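Status: used daily, revised whenever somebody finds a new way to misread it. Current revision is 6.

# Nutside Block Handling - data card and house rules

Nutside is a set of 1393 teleoperated episodes of two-armed block stacking, recorded at Akoteck on the Khondokar bench. Most of this file is rules. We tried keeping the rules in a separate document and they aged there in perfect peace, unread, so now they sit on top of the thing you came to download.

Maintainer: Idrisa Tanui. Complaints go to the issue tracker, where they will be labeled and sorted.

## What's in the folder

| Path | Contents |
|---|---|
| `episodes/` | head camera video, joint positions, hand commands |
| `labels/` | one text file per episode: task, outcome, operator notes |
| `rejects/` | episodes that broke a rule below, kept with the rule number |
| `tools/check.py` | the checker; run it before you push anything |

Please don't clean up `rejects/`. Two people have done it as a favor.

## Scope

The rules cover setup, arm behavior and labeling for tabletop work with small rigid blocks. They are house practice. They do not replace your site's risk assessment, the arm maker's manual, or whatever standard your safety officer quotes from memory. Where we disagree with any of those, they win.

## Before you record

1. Wipe the table. Old scuffs may stay, but log them in `setup_notes`, or a model will one day decide they mean something.
2. Run both hands through open and close once, with no blocks on the table.
3. Check cable slack at full reach on both arms. A cable that is fine at rest proves very little.
4. Put the emergency stop within reach of the person watching. The operator is wearing a headset and will not find it.
5. Agree out loud on who is watching. "We both sort of were" appears in 4 of our incident notes.

## While recording

**R1. One arm works, the other keeps clear.** On single-hand tasks the idle hand stays up and away from the blocks, open, where the camera can see it. Hiding it below the table looks tidier and makes the joint data harder to check against the video.

The usual layout for a stacking episode is a loose green cube, and a yellow cube on a red one, with the red standing on the flat black base. If the task concerns the lower block, the working hand comes in over the tower and gets its fingers down toward the red cube and the edge of the base. The yellow cube on top does not need to be squared up first. Slightly offset is allowed, and we want some of that in the data.
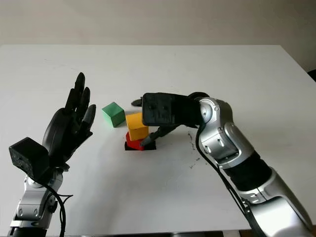
**R2. No contact without a pause.** Hold still for 2 seconds before the fingers close. Operators hate this rule. It gives the watcher time to say "wrong block," a phrase we hear more than we'd like.

**R3. Nobody reaches in.** If a block falls, stop the episode, park the arms, then pick it up. A fallen block is data. A human sleeve is an incident report.

**R4. Don't rescue a bad grasp.** Let it fail, label it `failed_grasp`, and start over. Early episodes are full of heroic saves that taught the policy to be careless and then lucky.

**R5. Leave the base alone.** It may shift when pushed. Do not tape it down, and do not nudge it back mid-episode.

## Labeling

- Name blocks by color, and the hands by the robot's left and right. Your left is of no interest.
- Write what the hand did. Leave out what you think it wanted.
- `success` means the end state matches the task line. Close is `partial`.
- If two labelers disagree, keep both labels and set `disputed: true`. Do not settle it over lunch.

## Known problems

- Roughly a tenth of the April episodes have a lag between video and joint data. They carry `sync: poor`. The checker warns about them and the warning is meant.
- Dark fingers against a dark base are hard to tell apart. Contact labels for the lower block lean on the joint readings.
- The Zemance export script drops operator notes over a certain length, with no message. Short notes, please.

## Changing a rule

Open a pull request with the rule number in the title and at least one episode that shows the problem. Strong feelings can be attached as a separate file. Idrisa merges changes once two operators have tried the new wording at the bench - on real blocks, with the headset on.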